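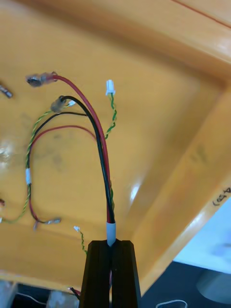 Laying Out Parts Trays for Small Electrical Kits
Bench Practice Notes, Hunent Training Workshop
Revised 26/01/2020

These notes apply to anyone preparing kits of solenoids, round circuit boards and wire leads at the shared benches. They cover the layout of the table, the handling of each type of part, and the assembly of a single kit in the steel tray. Soldering and electrical testing are treated in separate notes and should not be started at the kitting table.

Before you begin

Clear the tabletop and wipe it with a dry, lint-free cloth. Bench cleaner may be used on the table itself but must not be sprayed near open trays. Bring only what the batch sheet calls for. Remaining stock stays on the Marley shelving, in its original bags, until a tray needs to be refilled.

You will need:
Plastic parts trays, one for each type of part
One stainless steel tray for the kit being assembled
White paper, cut to fit the floor of the steel tray
The batch sheet and a pencil
A wrist strap, connected to the bench ground point
Blunt plastic tweezers

Inspect the trays before filling them. Scratches and scuffs in the plastic are acceptable. A tray with a cracked corner, or with metal filings on its floor, should be taken out of use and reported to the workshop office. Grit can work its way into a solenoid and make the plunger stick, and a single filing across two pads is enough to ruin a board.

Setting out the table

Place the parts trays along the left and right sides of the table and keep the center open for the steel tray. Each plastic tray holds one type of part. Where two trays hold the same type, put them on opposite sides so that each can be reached without leaning across the kit.

Line the steel tray with a fresh sheet of paper, trimmed so that it lies flat inside the raised edges. The paper keeps small parts from sliding, and a dropped clip or washer is easier to find against a plain background. Replace the sheet at the start of each batch, and at once if it becomes marked or creased.

Batches at these benches are limited to 40 kits. A larger order is divided before it reaches the table, and each part of the order receives its own sheet.
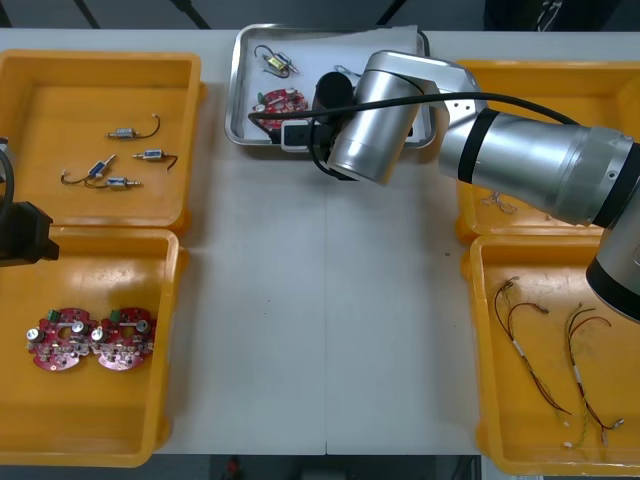
Should solenoids of different patterns be kept in the same tray?

They may share a tray if they belong to the same batch sheet and are spaced so that no lead crosses another. If the sheet calls for patterns that look alike but differ in voltage, use a separate tray for each and label both.

Placing the solenoids

Pick up each solenoid by its body. Lifting it by the leads puts strain on the point where the wire enters the coil, and damage there is rarely visible from outside. Lay the solenoid on its side and let the leads fall away from the neighboring parts. Do not wind the leads around the body.

Check that the plunger is present and moves freely. One gentle push is sufficient. A plunger that drags should be set aside with a note of the pattern number, and no oil is to be applied at the bench. The Nillar sheet supplied with each carton gives the stroke for each pattern and should be kept with the batch papers.

Leave at least a finger's width between parts. A tray filled to the rim saves one trip to the shelf and costs more than that in untangling. If space runs short, return some of the parts to their bag and refill the tray later in the batch.

Placing the circuit boards

Put on the wrist strap before opening a bag of boards. Hold each board by its outer edge, keeping fingers off the capacitors and the terminal block. The large hole in the middle of a round board is a tempting place to hook a finger, but doing so brings the skin close to parts mounted near the opening. Use the edge.

Set the boards flat with the components facing up. Boards may lie side by side, and they are never to be stacked, even with paper between them. Place them near one end of the tray. The open floor that remains is useful when a board has to be turned or moved for inspection.

Look over each board as it goes down. The points to check are:
Terminal block upright and seated against the board
Capacitors straight, with no dents or bulging
Mounting holes clear
No loose solder on the surface

A board that fails on any point goes back into its bag with a rejection tag. Do not attempt to straighten a leaning capacitor by hand.
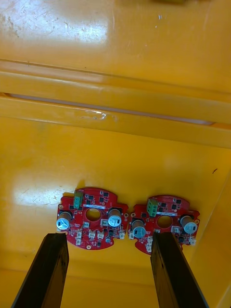 One reader of the previous edition wrote to say that the boards in her shop were turned so all the terminal blocks pointed the same way, and that faults became much easier to spot once the eye had a pattern to follow. The suggestion is a sound one. It has been adopted at these benches for any tray holding more than one board of the same type, although the direction chosen is left to the person filling the tray.

Sorting the wire leads

Wire leads cause most of the delay in kitting. A harness with long free ends will catch on whatever lies beside it, and two harnesses placed in a tray together without care will need to be separated before either can be used. The following method is recommended.

1. Take one harness from the bag and hold it at the sleeve where the wires are bundled. Keep the bag closed while you work.
2. Let the free ends hang and turn the bundle slowly until the twisted pairs settle. Existing twists should be left in place.
3. Lower the free ends onto the tray floor first, then lay down the bundle.
4. Arrange the ring terminals and the plug connectors so that they do not lie under another wire.
5. Place the next harness well to the side, facing the same way.

If two harnesses are already tangled, begin with the connectors. Free the small plugs and pass them back through the loops one at a time. Ring terminals are more likely to snag and should be left until the plugs are clear. Never pull on a wire to open a knot - a crimp can loosen inside its insulating barrel without any outward sign.

Check the length of each new type of harness once per batch. The long harness listed under Biswas part 249 has a stated length of 18 inches from sleeve to ring terminal. Measure it along the wire, with the curves gently straightened by hand, and record the result on the sheet.

Assembling the kit

With the side trays filled, kits are made up one at a time in the steel tray. Read the full line on the batch sheet before picking the first part. Place the heaviest part first and the smallest last, and leave a gap between the board and any bare metal item. Clips and other small hardware belong to one side of the board, where they cannot slip beneath it.

Work from the same side of the table throughout the batch. An experienced assembler completes about 16 kits in an hour at a steady pace, and newcomers are not expected to match this during their first week.
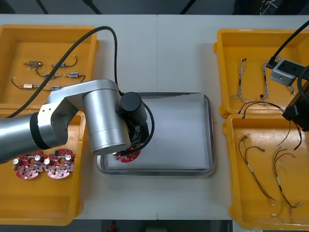

When the kit matches the sheet, mark the line in pencil and transfer the parts to the kit bag. The board goes in its own antistatic bag first. Coil the solenoid leads loosely, with no sharp bends, and place the solenoid beside the bagged board. Seal the kit bag, attach the label, and confirm that the paper in the steel tray is clear before starting the next kit.

If a part is missing or in doubt, stop and leave the kit in the steel tray. Do not borrow from another batch. Write the part number in the margin of the sheet and bring it to the workshop office, where a replacement will be issued against a signature.

Leaving the table

Parts may remain in the trays over a short break provided that the trays are covered. At the end of the working period, return unused boards to antistatic bags and unused solenoids to their cartons. Harnesses go back in the bag singly, each held with a paper tie at the sleeve.

Wipe the plastic trays with a dry cloth and stack them only when empty. The steel tray is stored separately, face down, on the lower shelf. Completed batch sheets are to be placed in the box by the office door, with any rejection tags clipped to the back.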